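Darik bedside cabinet, white, from Fivberg. Sold flat in one box, with all screws included.

The Darik is made for bedrooms where there is not much space beside the bed. It is 40 cm wide and weighs 9 kg, so one person can carry it up the stairs. The drawer is shallow and good for glasses, a book, tablets or a phone charger.

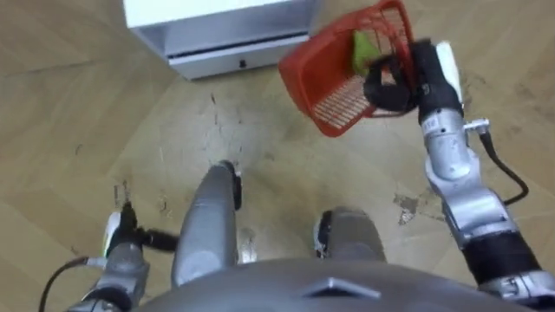 ## Delivery and assembly

We send the cabinet within the United Kingdom and Ireland. The driver brings it to your front door only. If you live on an upper floor, please choose the room service when you pay — it costs £18 more.

Most customers need less than one hour for the assembly. Please use a hand screwdriver. An electric one turns too strongly and can break the small cams. Put all the cams in first, then the back panel, and tighten everything at the end. 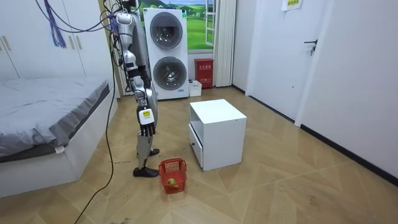
*White cabinet on a light wooden floor, near the bed.*

## Which height to choose

The cabinet comes in one height, but you can add the Mathew feet, which lift it by 20 mm. Measure from the floor to the top of your mattress before you order. The top of the cabinet should be at the same level or a little lower, so that you can reach a glass of water when you are lying down.
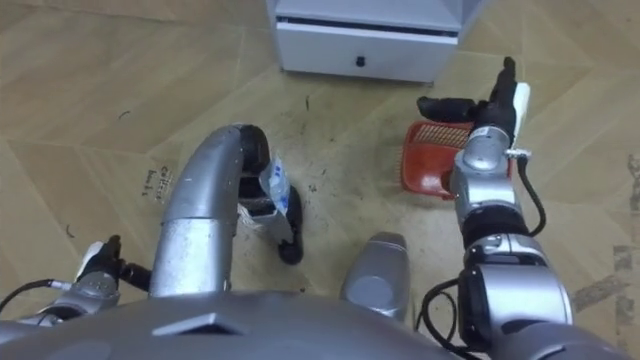 If your mattress is very high, the feet will not be enough, and we recommend you look at the taller Grurus model instead. It has the same drawer and the same colour, and both models can be used in one room without looking different from each other.

## Care

Clean with a soft cloth and warm water. Dry it afterwards. Do not use products with bleach, they make the white surface yellow after some months. Felt pads for the bottom are sold separately; we advise them on wooden floors.

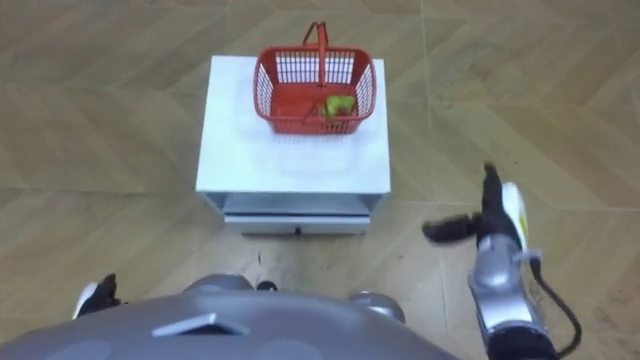
*White top and shallow drawer, seen from above.*

Spare handles and cams can be ordered by e-mail. Please write the model name and the month when you bought the cabinet.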